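Lawn dies back every summer on clay, is it the soil or the seed mix?

Posted in Lawns and Turf by pamunside_plot

The lawn is 144 square metres, south-facing, on heavy clay. It was laid as turf by the previous owners and has never been right. From October to May it is green but soft underfoot, with moss along the north fence. By the end of June it goes brown in patches, and the soil opens up in cracks wide enough to take a pencil.

What I have done so far: scarified in September, spiked with a garden fork to the depth of the tines, fed in spring with a general lawn feed. I have not top-dressed. A pH test from the garden centre gave a result between 6 and 7, which I gather is fine.

I have been offered Drolar, a tall fescue mix, at a good price. The supplier says it can be oversown into existing turf without stripping. I would prefer not to water, as we are on a meter. 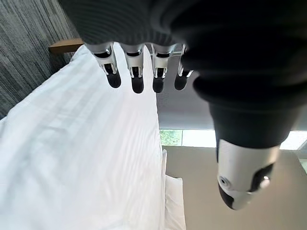 My other option is to strip the lot and start again with imported topsoil. The quote from Lerlow for that was £943, not including seed, and access is through a side passage so everything would go in by barrow. Is the soil the fault, or the grass? And if I oversow, do I need to do anything to the clay first?

gebreyes_turf_care

Both, but the soil comes first. Clay that is wet in winter and cracks in summer has poor structure near the surface. Roots stay in the top few centimetres because there is no air further down, and when that layer dries the plant has nothing to draw on.

Before spending anything, dig a test hole a spade deep in a brown patch and another in a green one. Look at where the roots stop. If there is a layer of builder's rubble or a hard smeared pan, oversowing will not cure it. If the roots simply thin out, work from the top.

Hollow-tine in early autumn, when the ground is moist but will not smear. A fork only pushes clay sideways. A hollow tiner takes a core out and leaves a hole you can fill. Hire one for the day, go over the lawn in two directions and rake off the cores.

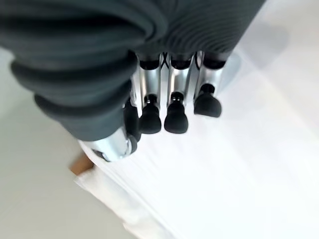 Then brush in a top dressing. On clay I use a sandy loam dressing with a lime-free sand. Do not use builder's sand, which is often too fine and can contain salts or lime. Apply at 2 kg per square metre and work it in with the back of a rake until the grass tips show. Repeat each autumn for at least three years. One treatment makes little visible difference.

On the seed: tall fescue does root more deeply than ryegrass and holds its colour longer without water. I have not used Drolar and cannot comment on that mix. Check the label for cultivar names and the percentage of each species. Some mixes sold as tall fescue are largely perennial ryegrass.

Oversowing tall fescue is slower than the packet suggests. It needs contact with soil, so scarify hard first and expect the lawn to look poor for several weeks. Mine took 17 days to show in a mild September. It is also coarser than the grass you have, and a thin oversow gives isolated clumps.
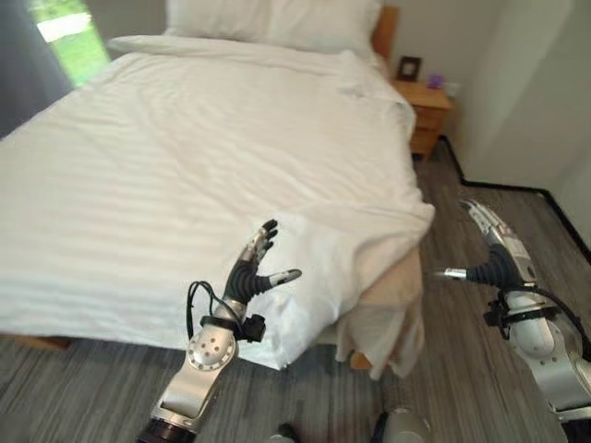
I would not take the topsoil quote at this stage. Spreading imported soil over undisturbed clay gives you two layers that drain at different rates, and water sits at the join. If you do go that way later, the clay has to be broken up first, and the quote should say so.

mossy_again

Just raise the mower. We cut ours very short for years and it went brown every June. Now it stays on the second highest setting and we leave the clippings on in dry weather. Still goes a bit yellow but comes back when it rains. Did nothing to the soil at all. No idea about the seed.
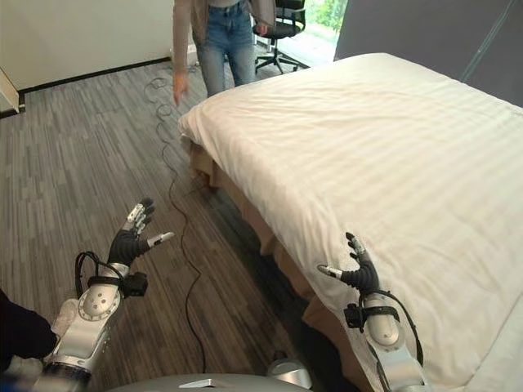
Also the moss by the fence is shade, feed won't shift it. We gave up and put ferns there.

pamunside_plot

Thanks both. I dug the two holes. No rubble, and roots stop at 6 cm in the brown patch and go to 11 cm in the green one. I will hire the tiner in September and leave the seed until I have seen the label. Mower is now up two notches.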